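Tablecloth

A tablecloth is a cloth used to cover a table. It may be laid to protect the surface from scratches and stains, to dress the table for a meal, or to hide a worn top. Tablecloths are made from linen, cotton, polyester, vinyl and blends of these, and are sold by the piece or cut from a roll.

History

Cloths for dining tables were in use in Europe by the Middle Ages, mostly in wealthy homes. White linen was preferred, and diners often wiped their hands on the overhanging edge before separate napkins became common. Damask, a fabric with a pattern woven into it, later became the usual choice for formal tables. Colored and printed cloths spread in the nineteenth century as factory-made cotton grew cheaper.

Small weaving towns often had their own patterns. In the valley town of Ralside, striped cloths were woven on narrow looms and sewn together along the middle, leaving a seam down the length of the table. The Mazza mill, the largest in the town, employed 70 people and kept a pattern book with 1,269 numbered designs. The book was copied by the textile historian Nives Fiore and is now held at the Demano museum.

Patterns

Stripes, checks and plain colors are the most common designs for everyday use. Stripes may run along the table or across it. Wide bands are often broken up by pinstripes, which are woven by changing the color of a few warp threads. Checks are made by repeating the same color order in both the warp and the weft.
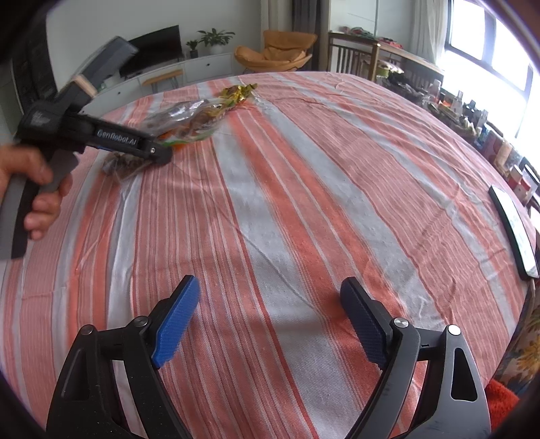

Floral prints are usually applied after weaving, and the back of the cloth is paler than the front. Woven patterns show on both sides, so the cloth can be turned over when one side fades.

Size and drop

The part of the cloth that hangs over the edge is called the drop. For daily meals it is commonly 6 to 8 inches. Formal settings use a longer drop, and buffet tables are often covered to the floor. To find the size needed, the drop is doubled and added to both the length and the width of the table.

Care

Linen and cotton cloths can usually be machine washed, though dark colors may run the first time. Linen is easiest to iron while still damp. Wax is scraped off once hard, and the remaining mark is pressed with a warm iron between sheets of plain paper. Vinyl cloths are wiped clean and should not be ironed. Cloths kept for long periods are better rolled than folded, as the fibers can weaken along a crease.

See also

Napkin
Placemat
Table runner
Damask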